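Stullgate Home Help Desk
Ticket 412
Subject: Paper bags won't stay standing while I pack up the bedroom
Category: Packing and storage
Status: Closed by customer

Opened, 9.40 in the morning

Hello there, and I do hope I've picked the right category, as the list had a great many of them and I dithered between this one and "Bags, other". I ordered a pack of 10 of your white Sorkum paper bags in August, the plain ones with no handles, meaning to use them for sorting out the spare bedroom. We have my sister's family coming to stay and the room has slowly filled up with woollens, odd socks, old birthday cards and all the other bits that end up in a room with a door you can close.

My trouble is that the bags won't stay up. I open one, set it on the floor next to the bed, turn round to fetch a jumper, and when I turn back it has either folded in on itself or gone over on its side. I've tried it against the wall and between my feet (don't laugh, it very nearly worked). The paper seems good and strong, so I'm not complaining about the quality, I'd just like to be able to fill one with both hands free!

Reply from Stullgate, 10.15

Good morning, and thank you for such a thorough message. You're in exactly the right category. Could you let us know a few things so we can point you the right way?

What sort of floor do you have in the room?
Are you opening the bag straight from flat, or shaking it out first?
What goes in first?
Has the pack been kept somewhere damp?

Customer, 10.50

The floor is light wood laminate, with a round rug by the bed. I had been standing the bags on the rug, now that you ask, as it seemed kinder to the paper. I open them straight from flat, by putting a hand in and spreading my fingers. First in is usually whatever is nearest, so this morning it was a scarf, then some gloves, then another scarf. As for damp, no, they've been on top of the wardrobe in their wrapper, and it's dry as a bone up there.

I should add that I had the same sort of bother with some Fan bags a year or two ago, so it may well be me.

Reply from Stullgate, 11.20

Thank you, that's very helpful, and we're sure it isn't you. Our guess is the rug together with the scarves. A soft surface lets the base tip, and something light and slippery at the bottom doesn't give the bag any reason to stay square. Please try the following with a fresh bag.

1. Move off the rug and on to the bare floor.
2. Put your whole arm in and press the base flat with your knuckles, going right into each corner.
3. Run a finger and thumb down the upright folds from top to bottom.
4. Open the mouth as wide as it will go before you let go of it.
5. Put something flat and fairly heavy in first. A couple of paperbacks will do nicely.

Don't worry about creases on the inside. They come from the bag being folded for packing and the paper is no weaker for them. If it still falls over after this, tell us which way it goes and we'll look at sending a replacement pack.

Customer, 1.30 in the afternoon

Well, I had some lunch first and then gave it a proper go. I skipped step 3 on the first attempt, I'll admit, and over it went, towards the bed. On the second I did everything in order and it stood beautifully, so I've left it there by the bed while I decide about the cardigans. I weighed my two paperbacks on the kitchen scales out of curiosity, and they came to 347 grams together, in case that's any use to the next person who writes in.

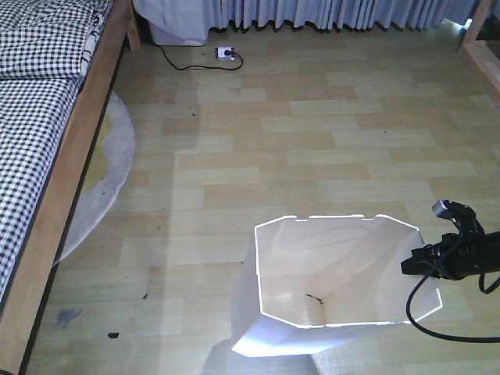 My only other question is how much I can put in before I need to worry about the bottom going when I lift it. My husband says fill it to the top, but he also said that about the recycling box, and we were picking jam jars out of the hedge for a good while afterwards. I'm only carrying these along the landing, with no stairs to speak of, and the gingham bedspread may want to go in one too once I've changed the bed over for the visitors. I suspect that's asking rather a lot of a paper bag.

Reply from Stullgate, 2.05

We're delighted to hear it! For clothes, please stop a hand's width below the rim so you can fold the top over, and lift with one hand underneath. We'd keep the bedspread out of it and use a fabric storage bag instead. Sarkari make a roomy one with a zip, and we do stock it, though an old pillowcase costs nothing and does much the same job.

Customer, 4.45

Pillowcase it is, then. Two bags filled and folded over, and both got along the landing in one piece. The birthday cards have gone back in the drawer as I couldn't part with a single one. Please do close this, and thank you ever so much for your patience.

Ticket closed, 4.50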